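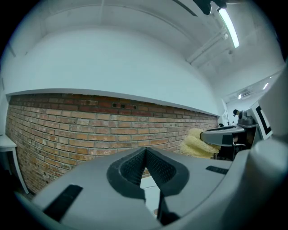 Marcy Pruett
List co-moderator, Dilholm Old House List

Re: [dilholm-oldhouse] Interior brick, seal it or leave it alone?

Hi all,

Sorry for the slow reply, I've been up to my elbows in this exact question and kept thinking I'd write once the wall was finished. The wall is not finished. So I'm writing anyway.

A few weeks back somebody asked:

> We just uncovered a run of old brick in our back room in
> Stidurville and I love the color, but it sheds. Every morning
> there's a little line of orange grit along the floor. My
> brother-in-law says slap a sealer on it and be done. The guy
> at the paint counter says the same thing and wants to sell me
> the shiny stuff. Do I have to seal it? And what did you all do
> where the brick stops and the plaster starts? Ours just kind
> of ends in a ragged mess, and I can't tell if I should take
> the plaster down further or cover the joint with something.

First, congratulations on the brick! And please hold off on the shiny stuff until you've tried the boring things.

Mine is the long wall in the back room, brick down below and white plaster up top, and what sold me on keeping it is that no two bricks seem to agree on a color. There's orange, tan, a rusty red, some pale beige ones, and then a few dark weathered ones thrown in. I have been told more than once that I should swap out the dark ones so it looks "even." Nope. I like them. If I wanted even I'd have bought wallpaper.

On the shedding: ours did that too, and most of it was crumbly mortar, very little was the brick itself. I went over the whole thing with a soft brush and the shop vac, top to bottom, 3 times, with a couple of days in between each pass so the dust could settle and show me what I'd missed. Dry brushing only. No wire brush, please, I tried one in a corner and it took the face right off. After the third pass the grit line on the floor was pretty much gone. Then I scraped out the loose joints by hand and repointed them with a soft lime mix. It came up lighter than the old stuff and I was in a panic about it for a week, and now I like the light lines between the bricks better than anything else in the room.

I did try a sealer on a test patch, the matte Hevex one, down low where it wouldn't matter. It didn't look awful, but the patch went a shade darker and felt a bit like a countertop when I put my hand on it. I stopped there. If you do go that way, try it on a few bricks you can live with and look at them in the morning and again with the lamps on. The lower left end of my wall is in shadow and colors do strange things down there.

Now, the ragged edge. We had the same mess (it looked like something had been chewing on it) and I went back and forth forever on whether to patch the plaster down to a line or cover it. We covered it. There's a white ledge running along the top of the brick now, and the plaster goes up from there, white wall to white ceiling. It makes a clean stripe and it hides a truly embarrassing amount of bad edge. A few tips if you try it:

Snap your line from the ceiling and from the floor and then compare. In my house those were two very different lines, and I split the difference.

Leave a skinny gap at the back and caulk it after. The brick will be in and out all along the run and you will go crazy trying to scribe to every one.

Paint the ledge before it goes up. I did not. I spent a whole Sunday picking white specks off the brick with a wooden skewer.

My own question for the group: near the top of the brick, close to the middle, there are two small square holes, side by side. I've poked around in them and all I got was dust. They look too tidy to be damage. I've heard old joist pockets (too small, I'd think?), vents, and something to do with scaffolding. Does anyone else on the Han Street side have a pair like that? I'm not going to fill them until I hear from somebody who knows, and maybe not even then.

One more thing, I ended up with more salvaged brick than I needed. I bought a pallet of 500 and I have 200 left, mostly the orange and tan ones, stacked under a tarp by the driveway. List members can have them for the hauling. Bring gloves and something with decent springs. Email me off list and I'll send directions, because the GPS puts you in my neighbor's hayfield.

Marcy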